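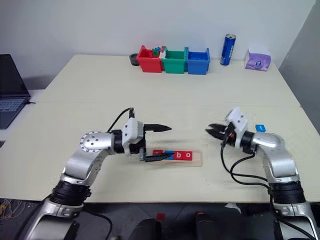

List Home | Archive | Threads | Search | Subscribe

[Istine-l] Re: spelling reform petition

Print this message | E-mail this message

From: Drahomíra Zelenák
Date: June 11, 2022

Iveta Gajdoš wrote:

> The petition is up to 2,943 names, so I think we can
> stop saying there is no interest. The Tesfamariam
> booklet shows that children taught with regular
> spelling read two years earlier than ours do. Why
> would anyone want to keep "though" and "cough" as
> they are?

I signed nothing, and I'd like to say why before the list moves on to picking a logo.

I read the Tesfamariam booklet in February, all of it, including the notes in the back. The claim about reading two years earlier rests on 15 children in one school, and they were compared with kids from a different town who had a different teacher. Maybe the spelling did it. Maybe the teacher did. The booklet doesn't seem very curious about which.

As for "though" and "cough," sure, they're a mess. But whose speech are we going to spell? I say "cot" and "caught" the same way. My neighbor doesn't, and she would be pretty annoyed to find her vowel voted out. The draft rules on the Kistero site get around this by using "standard pronunciation," and I looked for a definition of that and found a link to a page that no longer loads.

Then there is the family resemblance between words. "Sign" has a silent g, which looks silly until you put it next to "signal." Spell both by ear and the link is gone. The reformers I've read tend to wave this off – readers will manage, they say – but the same people tell us readers can't manage "though."

And 2,943 names is a fair number for a petition. It was 2,000 when the Vindport newsletter picked it up, and the newsletter never mentioned that the rules weren't finished. I wonder what people thought they were signing.

I'd change my mind for a decent trial with the same teachers on both sides. Does anybody have one? Iveta, if you do, please post the thing itself and not a summary of it.

Drahomíra

Previous message | Next message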